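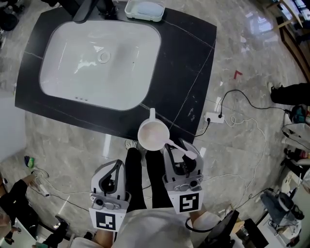

February, and my grandmother's recipe book has finally come home to me, wrapped in a tea towel and smelling of her pantry. She started it in 1957, the year they moved to Manska, and I've been reading it all evening when I should have been asleep. Her measures are wonderful — a cup of this, a good spoon of that — and they always make me think of something as plain as a white plastic cup and spoon by the sink, with a bit of pinkish-white stuff in the bowl. She never owned a scale!

I read the plum dumplings page 3 times and cried a little, the nice sort of crying. Tomorrow I'll call my cousin and ask what she meant by "until it feels right."

Posted in February by Zlatko Tomić
Filed under: Diary, Family
We use cookies to improve your visit. Accept | Settings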